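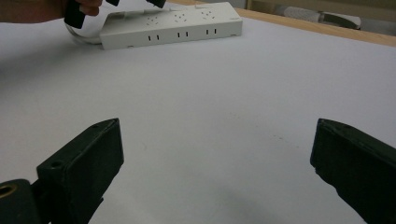 Both grippers open, the second one held over the power strip.

Cable and Strip Gallery: Gimus 3 Perception Notes

Gimus is the software we use to turn hand-held gripper recordings into training data for our arms. It takes the video from the gripper, works out where the gripper was in space, estimates how wide the jaws were, and writes one clean track per hand. Trallow, the planner, reads those tracks later. This page collects views from the power strip task, with notes on what the software does with them. The notes apply to version 3 and will be out of date when the tracking module is replaced.

The power strip set has 221 episodes. After filtering, 33 were dropped, most of them for lost tracking near the table surface. The rest are in the shared store under the Hesach folder, in the same layout as the bottle and towel sets.

With a second gripper in view, Gimus has to decide which fingers belong to the camera it is processing. It does this by position. The near fingers always come in from the bottom and the sides, so a fixed mask covers them and feature points inside the mask are ignored. The far gripper gets no fixed mask. It moves independently of the table, and any points on it will pull the pose estimate off if too many are kept. Version 2 kept them. Version 3 runs a motion check first and throws out groups of points that do not agree with the table.

The hand is removed the same way. A separate hand detector was tried in August and taken out again, as it added processing time and the motion check was already catching the same points.

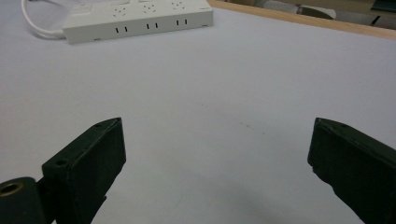

Jaws wide apart over bare table, strip at the top left.

Plain white tables are hard on the tracker. There is little to hold on to between the fingers, and the soft shadows under them move with the gripper, so a corner found on a shadow edge is worse than no corner. What helps is anything small and fixed. The faint dark specks and the smudge near the middle of the table are good features, and so is the wooden edging. We stopped asking people to wipe the surface between episodes.

The minimum feature count is 40 per frame. Below that, Gimus marks the frame as weak and fills the pose from the motion sensor. More than one second of weak frames in a row and the episode goes to the review queue. The setting is min_features in the track section of the config file. Lowering it lets more episodes through, but the paths get visibly rough in the viewer and Trallow will then refuse some of them for exceeding its speed limits.

Jaw width is read from the finger outlines, with no encoder involved. Fully open is the reference position. Each episode should start with the jaws open for two seconds so the reference can be set. If the reference is missing, the tool uses the one from the previous episode and prints warning 911. The number has no special meaning, it was the next free code.

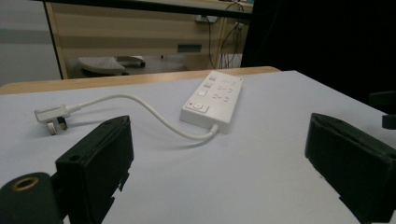 Trallow plans for the strip and its cable as two separate things. The strip is a rigid box with a pose. The cable is a chain of points with a start, an end and a rough path between them, refreshed every time the cable is seen clearly. With the cable lying in a loose curve and the plug resting near the left side of the table, both ends can be found, which is the easy case. The chain is anchored at the collar where the cable leaves the strip, and the plug is fitted as a small box of its own. A white cable on a near-white table gives weak edges, so the fit leans on the soft gray shadow as well. That means the path can come out shifted to the shadow side. The planner adds a margin around the cable to allow for it.

The cable model came from the Kołodziej code, which was written for hoses and needed a smaller bend radius. The settings for both versions are kept in the same file. Use the one named strip_cable.

Known problems in this set:

Cable path is lost when the loop passes under a hand.
Strip pose can flip end for end when only the front side is visible.
Left and right tracks can drift apart in time on long episodes. Run the sync step again before export.

Next gallery: towels and folded cloth.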